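Robots and Automation, Unit 7 Handout
Standards, House Rules, and What They Are Worth on a Cloth Handling Bench

14 February 2021

Read before the bench session. Bring your own copy of the cell rules with your objections written in the margin. A clean copy will be taken to mean you didn't read it.

1. Where this unit starts

Most of you arrive believing that a robot cell is safe if it "meets the standard." Ask which standard, which edition, and which clause, and the room usually goes quiet. A standard is a document written by people who sat in meetings and settled on wording they could all live with. Much of it is good. Some of it is vague, and some of it was written with a large arm behind a fence in mind and reads strangely when the job is picking up a towel.

Three kinds of paper get mixed together in student reports, and I would like it to stop.

Published standards. For industrial robots the ones you will hear named most are ISO 10218 (parts 1 and 2) and, for people and robots sharing a space, ISO/TS 15066. Risk assessment in general is ISO 12100. A standard is voluntary until a law, a contract, or an insurer makes it otherwise, and it pays to know which of those applies to you.

Manufacturer instructions. These come with the arm. They cover the arm. They say little or nothing about your table, your cables, or the thing you plan to pick up.

House rules. Somebody in the lab wrote them, often after something went wrong. They are the only paper that mentions your actual room, and they are usually the worst written of the lot.

The exam report will ask you to name the source of every rule you quote. "Standard practice" is not a source.

2. The task

Soft goods. A terry towel on a green work surface, to be picked up, raised, and brought to a known shape. The Stidano bench notes call it "a simple manipulation task," a phrase I would strike out. A rigid box has a position and an orientation, and if you know those you know where all of it is. A towel has no such courtesy. You may hold one corner firmly and have no idea where the other three are.
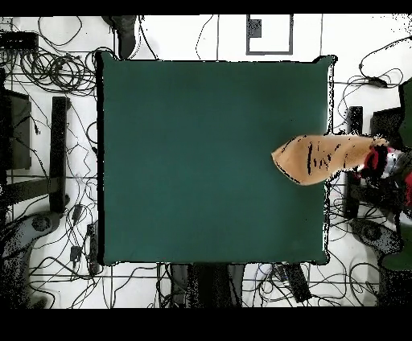
Fig. 7.1. Work surface with cabling on the surrounding white surface.

Before anybody argues about grip force, look at the cabling. Every risk assessment I have marked in this course spends its first page on the arm hitting a person. Very few mention a foot, a sleeve, or a chair wheel hooking a cable. Cable routing is dull and it doesn't make a good slide, and I suspect that is the whole explanation for its absence.

The Sirnberg cell rules, which we use as our working text, say this on the subject:

"Cables shall be managed in a suitable manner."

Read that as a lawyer would, or as a tired person at the end of a shift would. Suitable to whom? Managed how? You could fail nobody and pass nobody with it. A better rule can be checked by a stranger with no training, for instance:

"No cable crosses the path between the operator's position and the emergency stop."

You can stand in the room and say yes or no. That is the test I want you to apply to every line in the handout pack. If two people could look at the same bench and disagree about whether the rule has been met, it isn't a rule yet.

3. Clear surface before motion

Nearly every lab has this one. The surface must be clear of everything except the workpiece before the arm is enabled. I have no quarrel with it. A forgotten screwdriver under a towel is a real hazard, and with cloth it is worse than with boxes, as the cloth hides it.

My quarrel is with the way it gets checked. The usual form has a box marked "area clear" and a line for initials. On the old Nuvitz forms I went through in December, 200 sheets in a binder, every single box was ticked. I don't believe that bench was clear 200 times out of 200. I believe the box was ticked 200 times.

What might work better:

Ask for something that must be written, such as what was removed. "Nothing" is an allowed answer, but it has to be spelled out.

Have the check done by the person who did not set up the trial.

Lift the cloth and look under it. This sounds too plain to write down. Write it down.

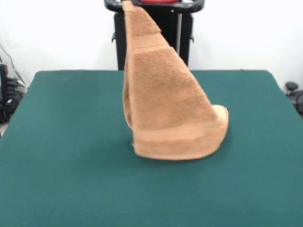
4. Stopping with a load in the air

Here the published guidance deserves a careful reading, and a little suspicion. Students tend to assume that a stop is a stop. In machine safety there are stop categories, defined in IEC 60204-1. Category 0 removes power to the actuators at once. Category 1 brings the machine to rest under control and then removes power. Category 2 brings it to rest and leaves power on. Which one your cell performs, and what the gripper does in each case, are separate questions, and the second one is often not answered anywhere.

Does the gripper hold when power goes, or does it open? For a heavy steel part the answer matters a great deal, and people ask. For a towel they shrug, on the grounds that a falling towel hurts no one. Fine, but the habit of shrugging is carried over to the next job. The Teixeira laundry line, our second case study, began with hand towels and was handling wet bundles by the time its assessment was next opened. The assessment still said "load: negligible."

So the rule for this course is that you state the gripper's behavior on loss of power in every report, whatever is in the gripper. If you don't know it, say that you don't know it. I will mark an admitted gap more kindly than a confident guess.

A second point on the same subject. Hanging cloth moves after the arm has stopped. It swings, it untwists, and it may slip through the grip. "The robot is stationary" and "the workspace is still" are two statements, and the Sirnberg rules treat them as one (rule 6, if you want to find it). Underline the sentence and propose new wording.

5. Speed limits and where the numbers come from

You will see 250 mm/s quoted for reduced speed in manual mode. It is a real number from a real standard and you should know it. You should also know that it applies to a particular mode under particular conditions, and that it was never meant as a magic value below which nothing bad can happen. I have seen it pasted into automatic mode write-ups by people who plainly liked the look of it.

The force and pressure figures in ISO/TS 15066 get the same treatment. They are given per body region, and they are meant to be used along with measurement on your own setup. Quoting the table and skipping the measurement is common. It is also worthless.

When you cite a number in this course, put three things next to it: the document, the mode it applies to, and whether you measured anything. If the last entry is "no," leave it there for all to see. 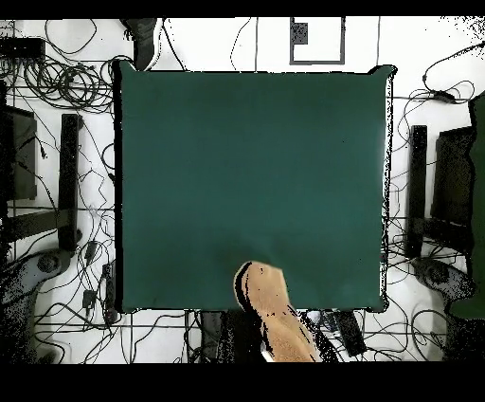

6. Surfaces that move

A soft covering on a bench is pleasant to work with. It can also lift at a corner, wrinkle, or creep a little with each contact. Once it has crept, the height and position that were taught to the robot are out of date, and the paperwork doesn't know it.

The Stidano notes call for "periodic verification of the work surface." Periodic is another of those words. Once a year is periodic. For the bench session we will use the following, and you are welcome to tell me why it is wrong:

Check that the covering lies flat at all four corners before the first trial.

Check again after any contact that was not part of the plan.

If a corner is up, stop and fix it. Do not run "one more" and fix it afterwards.

Record the check with the trial number, so that someone reading later can tell which results came before it and which came after.

That last line annoys people, and I understand why. It slows the session down. On the other hand I have thrown out 14 trials from one afternoon when no one could say at what point the surface had shifted, and that slowed things down a good deal more.

7. What counts as done

Standards people like the phrase "acceptance criteria." Researchers like "success." Both can be bent. Suppose the instruction reads "raise the towel clear of the surface." A towel held by one point hangs in a long fold, and its lowest corner may be just off the table or just on it. From a side view you may not be able to tell. Two honest markers will score the same trial differently, and a marker who wants the method to look good will score it one way every time.

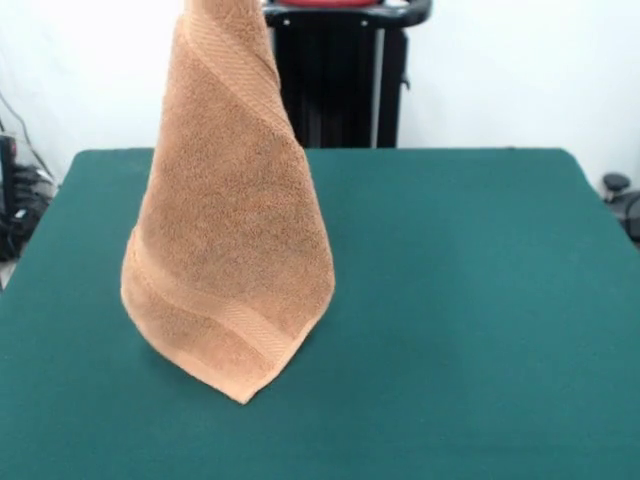
Decide the criterion before the first trial, in writing, and decide how it will be observed. A gap you can slide a card through is a criterion. "Visibly clear" is an opinion. Say also what happens to the doubtful ones. Counting them as failures is harsh but simple. Leaving them out is the choice I trust least, and I see it often, usually in a footnote.

The same care is needed with the word "intervention." If a person tugs the cloth straight between trials, was that a reset or was it help? The Nuvitz forms have no field for it. I would want one before I believed any rate printed at the bottom of the page.

8. Before the bench session

Mark up the Sirnberg rules. For each one, write C if a stranger could check it, and V if it is too vague to check. Rewrite two of the V rules so that they become C rules, and keep each rewrite to one sentence.

Find one requirement in the pack that you think does no good at all. Argue for dropping it in half a page. Be fair to whoever wrote it and try to work out what they were afraid of.

Write down what the gripper on your bench does when power is lost, and where you found that out. A guess labeled as a guess is acceptable at this stage.

Read the Teixeira case through to the appendix. The body of the report is tidy and tells you little. The change log at the back is where the load figure should have been revised, so note which entries ought to have set that off.

Rewrites are due at the start of the session, on paper. We will swap them and try each one against the bench, and any rule that starts an argument goes back to its author.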